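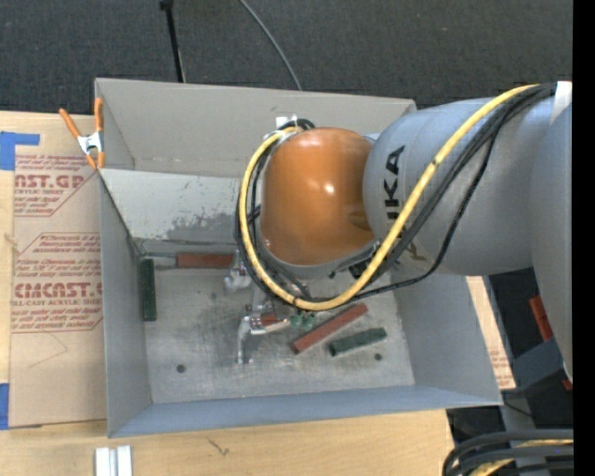 ルアングラート作業適性審査所　所見書（抄）

一　審査の経緯

ヴェルコフ社より当審査所に対し、部品整理作業の機械化に関する適性審査の申請があったのは、七月のことである。申請書の記載によれば、対象作業は「浅箱の中に散在する角材状の部品を一つずつ取り上げ、所定の棚に移すこと」とされ、現にこれに従事する者として、ラマイ・トーンディー氏の名が挙げられていた。

審査官にはダミル・ディミトロフが任ぜられた。補佐はカンヤラット・イムヤムである。両名は午前八時に同社の作業棟に入り、工場長シャフラム・ムーサヴィー氏の立会いのもとで審査を開始した。

審査の目的は、当該作業を機械に委ねうるか否かについて「可」「不可」「条件付き可」のいずれかの所見を付すことにある。審査規程第四条により、審査官は被審査者の心情を斟酌してはならない。ただし、何をもって被審査者とするかについて規程に定めはなく、この点は後に問題となった。

二　作業場所および機械の状況

審査台の上には灰色の金属製の箱が据えられ、その中に赤褐色の角材と暗緑色の角材が置かれていた。箱の底には擦り傷が多い。縁には橙色の柄の付いたクランプが留められており、ムーサヴィー氏は審査中これに触れないよう両名に求めた。

機械の腕は灰色で、手首にあたる部分に橙色の覆いがあり、黄色の太いホースがその下を大きく回っている。申請書では「甲号機」と称されていたが、トーンディー氏はこれを「新人さん」と呼んだ。補佐が記録上の呼称を統一するよう申し入れたところ、同氏は承知した旨を答え、その後も新人さんと呼んだ。

三　機械による作業

提出された事前記録によれば、甲号機はこれまでに1093回の取上げを試み、うち大半に成功している。審査官は記録の提出に謝意を表したうえで、規程に従い、審査官の面前で改めて作業を行わせた。

甲号機は箱の中ほどにある角材にはよく対応した。指を開き、角材の上で一度止まり、降り、挟んで上がる。動作は緩やかであり、審査官は手元の帳面に「丁寧」と記したが、評価用語に該当しないため後にこれを抹消した。

困難は壁際で生じた。角材が箱の側壁に寄り添っている場合、指の一方が入る余地がない。甲号機は角材の上方で静止し、位置を改め、再び静止した。四度目に、指の先で角材の端をわずかに押した。角材は壁から離れず、かえって隅へ移った。

ムーサヴィー氏は、隅に入った部品は人が戻せばよいと述べた。審査官は、それでは人が箱のそばに居続けることになるのではないかと質した。同氏はしばらく沈黙し、居てもらえばよいと答えた。

午前の審査は30分の延長を経て終了した。

四　人による作業

午後、比較のためトーンディー氏に同一の作業を求めた。同氏は箱の前に立ち、右手で角材を取りながら、左手で次の角材を壁から起こした。取り上げた角材は棚に置く前に親指で面を撫でる。この所作は申請書のどの項目にも記載がなかった。

審査官が理由を尋ねると、同氏は次のように答えた。

「ささくれのあるものは下の段に置きます。上の段はフォケントさんに納める分ですから」

ムーサヴィー氏は、そのような区分があることを知らなかったと述べた。トーンディー氏は、前の工場長のレルチャイ・セーントーンさんに教わったと述べた。セーントーン氏はすでに退職しており、区分を定めた文書は社内に存在しない。

補佐は、申請書の対象作業に「面を撫でること」を追記すべきかを審査官に照会した。審査官は、申請されていない作業を審査することはできないとしつつ、申請されていない作業を除いた残りを対象作業と称してよいかは疑わしい、と答えた。このやり取りは午後三時の休憩をまたいで続いた。

五　休憩時の出来事

本項は所見に影響しないが、審査官の求めにより記録に残す。

休憩中、トーンディー氏は両名に茶を供した。話題は家事に及んだ。同氏の自宅には、娘が購入したプロヴァスという洗濯物畳みの機械がある。タオルであればきれいに畳むが、靴下の片方が裏返っていると止まり、音を鳴らして人を呼ぶという。

「呼ばれると、行ってしまうんです」と同氏は述べた。「台所にいても、火を弱めて行きます。裏返しを直してやると、また始めます。娘は、お母さんが畳んだほうが早いと言います。早いのですけれど、せっかくやっているのに、取り上げるのも」

補佐イムヤムは、自分の母も似たことを言うと応じた。審査官はこの発言を公務外のものと認め、注意を与えなかった。

休憩の終わりに、トーンディー氏は箱の前に戻り、隅に入っていた角材を指先で起こして、壁から少し離れたところに置いた。次の審査項目が再び機械によるものであることを、同氏は知らされていた。審査官が、配置に手を加えてはならないと告げると、同氏は謝罪し、角材を元の隅に戻した。戻し方が先ほどと同じであったかどうか、審査官にも補佐にも確言できなかった。

六　再審査

甲号機は隅の角材に向かい、三度静止した。その後、指を傾けて角材の長い辺に片方の先を掛け、手前に倒すようにして壁から離した。午前には見られなかった動作である。そのうえで角材を挟み、持ち上げた。

ムーサヴィー氏は拍手をした。トーンディー氏は拍手をせず、「下の段よ」と小さな声で言った。甲号機は角材を上の段に置いた。

同氏は棚に歩み寄り、その面を撫で、下の段に移した。審査官はこの介入を記録したが、中断は命じなかった。中断を命じなかったことについて、審査官は自らの判断であると申し添えている。

七　所見

ヴェルコフ社の申請基準は、取上げの成功率を百分の85以上とするものである。甲号機は面前審査においてこれを満たした。規程の文言に従えば、所見は「可」となる。

審査官ディミトロフは、所見書の起案にあたり「可」と記し、翌朝これを「条件付き可」に改めた。条件の欄には当初、隅の部品の取扱い、棚の区分、ささくれの有無の確認が列記されていたが、欄の字数は400字に限られており、書き切ることができなかった。審査官は列記をすべて削り、次の一文に代えた。

「対象作業の範囲について、ラマイ・トーンディー氏から聴取のうえ、申請書を改めて提出すること。」

八　付記

所見書の送付後、ムーサヴィー氏より、聴取には何日を要するかとの照会があった。審査官は、規程に定めがない旨を回答した。

後日、再申請書が当審査所に届いた。対象作業の欄は別紙となっており、別紙はトーンディー氏の手書きであった。末尾に、申請事項にあたらない一行がある。補佐が削除の要否を審査官に照会したが、審査官は原文のまま綴じるよう指示した。以下に写す。

「新人さんは、壁ぎわのものは午後のほうがじょうずです。」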